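November, late, kitchen table

Long day but a good one. I told Oleksandra I'd be at the old cannery by eight and I was there at twenty past, which she was nice enough not to mention. The whole history society has been working on the cannery archive since summer and today we finally got into the last room upstairs, the one with the stuck door. Payroll books! Shelves of them - the early ones in that beautiful slanted handwriting, the later ones typed and much harder to read.

I had the 1931 book most of the morning. No surprise, I got nothing done, I just read names. There were 331 people on the line at the peak of the season and by winter it was down to 80. I knew it was seasonal work but seeing the names drop off page after page got to me a little. I found a Salehi in there, and I'm pretty sure that's the family who later ran the bakery on Front Street. Must ask Haris, his mother knew them.

Tariq brought soup for everyone and we ate it on the loading dock in our coats. He and Wajid are still going back and forth over whether the museum room should open with the railroad spur or the fire. Wajid says the fire, people like a fire. I say the spur, because without it there's no cannery in the first place, but I was outvoted before I'd finished my roll.

Money is the worry, same as ever. We need around 3000 dollars for the glass cases and the bake sale made 300. Oleksandra has written to the county again. I offered to do another walking tour if the weather holds, so now I have to learn the bit about the water tower properly.
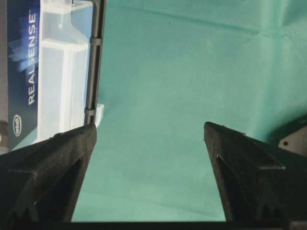 Two black fingers, pointed at the tips.

Came home with dust in my ears and a box of labels to type. Did eleven and quit. Mohsin called about the oral history tapes, he's found a woman who packed peaches there at sixteen and she's happy to talk to us as long as we come before lunch. I have to find the good recorder and buy batteries. Also return Haris's ladder.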